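I'd been at the Nellard robotics club for nine minutes before somebody handed me a gripper and told me to pick up a cup. I missed. Then I missed again, and a Year 8 kid very kindly suggested I slow down.

The club meets Tuesdays after school, and my visit on 5/6/25 landed right in the thick of their big project for the year, which they call Wuris. The idea is pretty simple. You do an everyday job over and over with a gripper in each hand, everything gets recorded, and later a robot arm learns the job from your recordings. Their target is 500 good runs before the regional showcase, and they'd passed 200 when I turned up.

Noemí Huerta started the club in March with 2 laptops and a lot of begging emails. She teaches maths and she's got no patience for people who want to skip to the flashy bit. "Everyone wants to see the robot move," she told me. "I want to see tidy data!" The students groan at this, but they also say it to each other when she's out of earshot, so I think it's sunk in.

What surprised me was how physical it all is. I'd pictured kids hunched over keyboards — and there's a bit of that — but mostly you're on your feet, thinking hard about what your wrists are doing. My forearms were sore the next day.

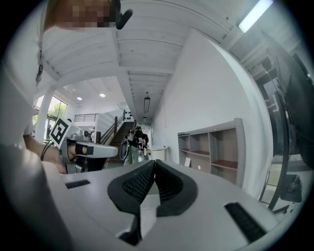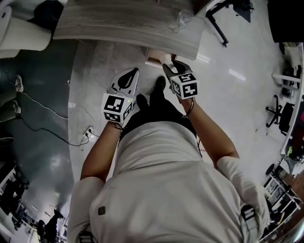
Tapio Oksanen, who looks after the software side, reckons the hardest part is agreeing on what counts as a good run. Do you keep one where you bumped the cup but saved it? There was a long argument about that over the biscuits, and I'm told it's still going. He keeps the bumpy ones in a separate folder called Baxter, after his dog, who also knocks things over.

New members can join at the start of any term, and you don't need to know a thing about coding. I'm going back in a fortnight. I've been practising with the salad tongs.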